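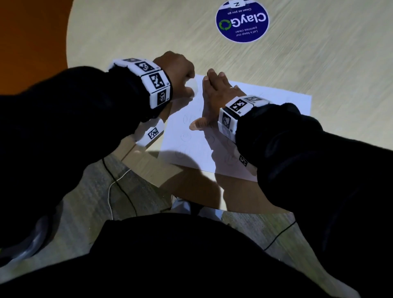 Wrist bands on, both arms, at the round pantry table. Paper under the right hand.

Notebook, desk tasks, 15 July 2019

Working on the recording rules for the draw-and-erase task. Hatem Sqalli asked for something the Tsakiris people can follow without calling us, and the version from January doesn't do that. It says "wear the bands correctly" and leaves it there. I went through it line by line against the way we do it now and wrote down what I would change. Eglė Kivi has read the first half and her remarks are mixed in.

Bands. One per wrist, over the sleeve or against the skin, but the same choice for both arms and for the whole session. The old text allowed either and said nothing about switching. Fultumau's checker treats a change partway through as a new session, so we should say so. The lower block on the forearm goes on before the band. If you do it the other way around you bump the band and have to start over.

Check each marker face for fingerprints, scuffs and lifted corners. A lifted corner is a reject. Do not press it down and carry on. I did that twice in January and both recordings had the wrist jumping on every turn of the hand.

Sleeves. Plain, dark, long. No stripes, checks or print, and nothing with high contrast near the markers. Eglė wants "matte" added. Agreed.

Rings and watches. Old text: "remove jewelry." In practice people leave thin rings on and it has made no difference to the hand fit that I can find. Proposed text: thin rings allowed, note them in the session sheet, leave them on or off for the whole session. Watches and bracelets off, they get in the way of the band. Hatem to confirm, he may prefer the strict version for outside sites.

Cables. This is the part I care most about. The old rules have nothing on it. We run cables over the carpet next to the chair, and the person sitting down has their feet in the same area. Proposed:

- Route cables before the person sits, never after.
- No loop where a foot can go through it. If there is slack, put it behind the chair.
- The person stays seated until the operator says the cables are clear. Operator says it out loud, every time.
- Stop the recording before anybody stands up. A pulled cable in Furkari does not always show as an error, the file just ends early.

Eglė asked if we should tape the cables down. On carpet the tape lets go after a while and then you have a sticky cable. I would sooner have a cover strip. Asked for two.

Surface. Tables with their own stickers or printing are fine. The rule was "clear all labels from the work surface," and that makes no sense in shared rooms where the label belongs to the building. New wording: leave fixed labels alone, do not add or move any during a session. The only printed squares we control are the ones on the person.

Paper. One sheet, not taped, any angle the person likes. The January text wanted it square to the table edge. We dropped that in practice because people turn the sheet to suit their hand, and we want them to.

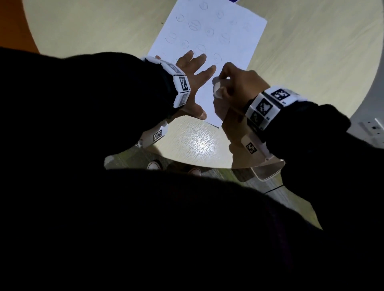

Erase step. Left hand holding the sheet, eraser in the right.

Erasing. The holding hand goes flat on the paper. This started as a tip and should be a rule, as a loose sheet slides or buckles as soon as the eraser catches. Sondeo scores a slipped sheet as a failed step, and then somebody has to go through by hand and decide if it was the person or the paper. Let the person choose which part to hold. Don't coach the finger position.

Pencil only, light pressure. Heavy lines need a lot of rubbing and the step drags on. Limit for one erase step is 60 seconds. If the line is still showing at that point, stop and label it "partial." Do not keep going to get a clean sheet. Partial is a valid label and we have too few of them.

Say nothing to the person while a step is running unless it's a safety stop. We have all been bad about this. Hatem found talking in 7 of the sessions he reviewed, mostly the operator saying "good" or "a bit more." That changes what people do with their hands.

Crumbs. Brush them off between steps, with the recording stopped. At the end, wipe the table before leaving. It's a pantry and people eat there.

Session length. We have been stopping at around 500 steps per person across all the tasks. Eglė thinks that should be written as a hard limit with a break halfway. I agree on the break. For the limit I would like to see how tired hands look in the data before picking a number. Leave as is for this version, marked "under review."

Faces and names. Head view only, pointed down. Before upload, check for faces, screens and anything handwritten that identifies someone. If the person signs or writes a name on the sheet, the recording is deleted, not blurred. That was already in the old text and I am keeping it word for word.

Open:
- Hatem: rings, yes or no for outside sites.
- Eglė: second half of the draft, especially the cable section.
- Me: session sheet needs a line for rings and a line for sleeve over/under band.
- Me: ask Fultumau if a band that gets nudged and put back counts as a new session. I have been treating it as one.
- Spare marker faces are in the drawer under the printer. Put the rejects in the other drawer, they were mixed again.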